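A club that won't call its robot finished

24/05/2018

The robotics club at Ploseck meets after classes in a room that used to store chairs. Its members are entering the Clevidero student challenge in June with a program that tells a robot gripper how to pick parts out of a bin. I went in doubting that much of this would ever touch a real machine. The student who leads the software side did little to argue me out of it.

"We've done 3,000 practice picks and every one was on a computer," she said. "I wouldn't trust it with your phone."

Why enter, then? The club's budget is $800 for the year, she told me, and a day on the real arm at Cukness, the shop that lets students in, takes a good bite of that. They have booked 2 days. Everything else happens in simulation.

I asked if a simulated bin teaches anyone much about a real one. A second student, who builds the virtual parts, shrugged. "It teaches you where your code is dumb. It doesn't teach you friction. Ours is a number somebody typed in."

The brochure for the challenge promises "industry-ready skills." Neither of them would repeat that with a straight face. Of the 35 students who signed up in the fall, most left once they learned how much of the work was reading error logs.

The approach to the bin is what they fight over now. Come in at a bad angle and a finger can catch the rim.
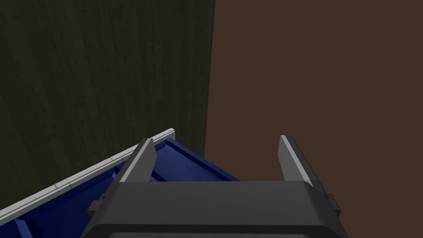

What the judges will see

Teams get one run on hardware, with no restarts. "If it drops the part, it drops the part," the software lead said. Their adviser wants a backup video. She is against it, and so am I. Plenty of clubs have a nice video.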